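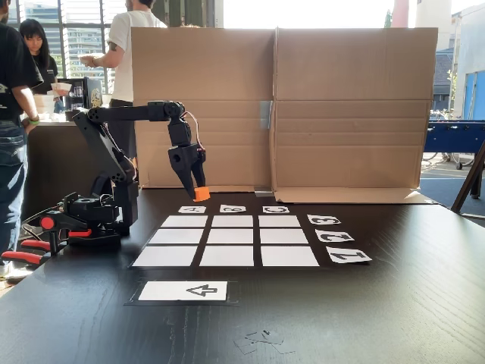

Rencontres professionnelles Werkar – point d'étape de mars

Les inscriptions sont ouvertes depuis cinq semaines et nous avons passé les 200 participants, dont 32 au tarif associatif. La salle plénière de Vakholm est réservée pour les deux jours.

Programme : 8 ateliers sont confirmés sur les dix prévus. La conférence d'ouverture est calée à 9 h 30. Celle de clôture reste à attribuer – deux intervenants contactés, pas de réponse ferme.

Partenaires : Rebelo a signé pour la restauration. Tarkness demande une révision du devis sonorisation, à trancher avant la fin du mois.

Budget : dépenses conformes au prévisionnel, hors interprétation, où il manque 4 heures de cabine. Nous demandons l'accord pour les prendre sur la ligne imprévus.

Prochain point en avril, avec le programme complet.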